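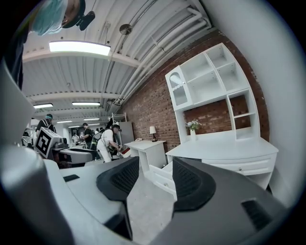 A worker in a light blue hair cap leans in over a pale gray concrete floor.

Brutthorpe food hall gets its autumn back

02/05/2025 - After a long and rather chilly winter of waiting, the old Drarnik food hall in Brutthorpe has its lease renewed, and the Saturday market can go on through October at the very least. All 14 stallholders are staying, which will please anyone who has ever lined up for the plum dumplings! "I cried a little, and then I went and put the soup on," said Ljubica Papadopoulos, who has sold bread and soup there for years. A petition to keep the hall open gathered 2,751 names. Stall fees stay at $60 a month, and doors open at eight, as always.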